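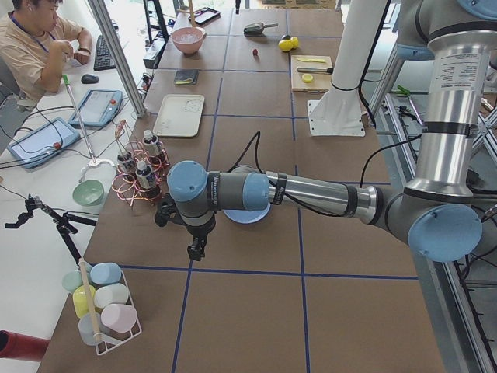 Is hand guiding worth it, or should I just jog the arm from the pendant?

Our integrator at Wirton keeps telling me that anyone can teach a task by grabbing the arm and moving it. I have my doubts. We have a two-finger gripper and a table of kitchen stuff (cups, a bowl, small bottles in a rack, a cutting board), and after 20 hand-guided demos of one pick the replays are all over the place. Some stop short, some push down into the table. Is the method oversold or am I doing it wrong? I have until the end of August to decide whether we keep going.
Asked by Carolina Barreto

Answer from Joaquim Quintela
Bit of both. When you push the arm around, you also load it, so check the payload setting first. If the gripper weight is wrong the arm sags or drifts in free drive and you fight it without noticing. Then look at your 20 demos. I'd bet you came at the object from several directions. Pick one approach and stick to it.
What I would not do is teach the last bit by hand. Guide it to a spot above the object, let go, then jog straight down from the pendant at low speed. Slow and dull, but the height comes out the same each time. We threw out 13 of our first 20 and the remaining ones worked better alone than the whole pile did.
As for "anyone can do it" — anyone can move the arm. I have yet to see a sales demo where the cup gets shifted two inches between teaching and replay.

Answer from Florêncio Ramalho
just get a leader arm, hand guiding is dead

Answer from Bernardo Pacheco
I wouldn't buy anything yet. We went to remote control and recorded 2,080 episodes, and plenty of those were bad because the operator couldn't judge depth. It fixes the sag problem and gives you a new one. Try 4 clean demos with the object in a taped square before you blame the method.

Last updated: August
Contact | Copyright Vedarari Help | Back to top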